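Fothergill Rally Megaphone, Model 352

Back to Shop Union & Campaign Gear

Loud enough for a picket line, light enough for a long march. Shoulder strap, siren button, spare mouthpiece. Takes 6 C batteries, not included. Blue or red.

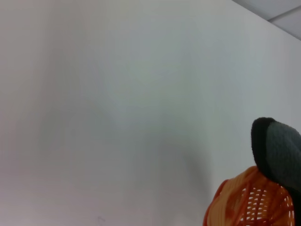 White wall, with a bit of ceiling.

Locals ordering for a contract fight or a trade policy rally, ask for the group rate. Starts at 2 units. Put your local's name in the notes box, we print it on the strap free. Allow extra time for

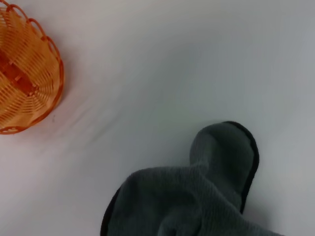

printing in October, thats our busy month. Tumik strap clips sold seperately.

Item no. 3061. Ships from Coduvley, pickup at the Lirnolness hall by arrangement. Returns OK if unused

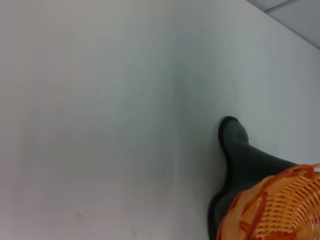 and still in the box. Printed straps, no returns. Union checks welcome.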